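Tea room at the Fosar building gets its table back

If you've been up to the second floor of the Fosar building this month, you may have noticed that the tea room is usable again. I went over to have a look for the neighborhood page, partly to report on it and partly (I admit it) for the crackers.

Quick background for anyone who missed the spring issue. The room sits between the Konum offices and the Vindent reading room, and both sides use it. For most of last year the sink was out of order, so mugs piled up, people started keeping cups in their desk drawers, and the table turned into a place for parcels. The new sink went in over the summer, with a new faucet that swings so far to the left it waters the windowsill if you're careless — ask me how I know!

What has changed since then is mostly small stuff. The dishes now have a rack, one big gray one, and it lives on the table next to the serving tray. The tray is for whatever goes out to the next group: a plate, a bowl, chopsticks if it's a noodle day. The crumbs get their own spot at the other end, and I'm happy to say the wood itself is getting wiped now.

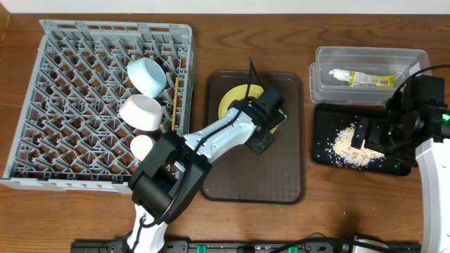
The bowls in the gray rack, with the brown tray alongside.

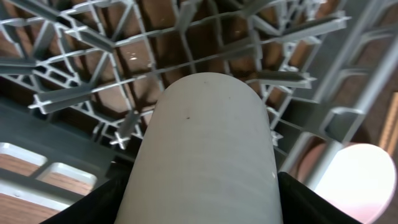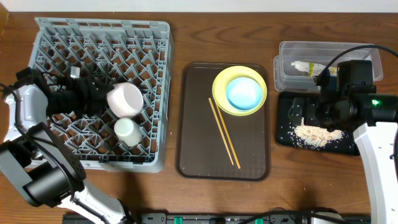
The yellow plate on the tray with the light blue bowl in it, and white cups in the rack.

The thing I like best is that you can find a cup. There are 16 place settings in the cupboard now, bought with the 500 dollars left over from the December bake sale, and they're deliberately a mix of colors. I was against that at first, I wanted everything white, but it does make the shelf look cheerful and you remember which bowl you had. The old brown mugs went to the Barros thrift store, except for the two with chipped handles, which are holding pens in the reading room.

A few house rules are taped up inside the cupboard door. Cups go in on their side or upside down. Chopsticks come back in pairs, please. Whoever has the last of the crackers shakes the crumbs into the trash before leaving, and if the dish soap runs low there's a refill under the sink, behind the bucket. The dishwasher question has come up again and the answer is still no, there's nowhere to put one without losing the fridge.

Noodle lunch is back too, starting at noon, and the kettle goes on at 2 for tea. Anyone from either side of the hall is welcome, and you can bring a guest. If you want to help with setting out or drying up, dial extension 2079 and leave your name. They could also use a couple more dish towels, the thin cotton kind, so if you have spares at home just drop them in the basket by the door.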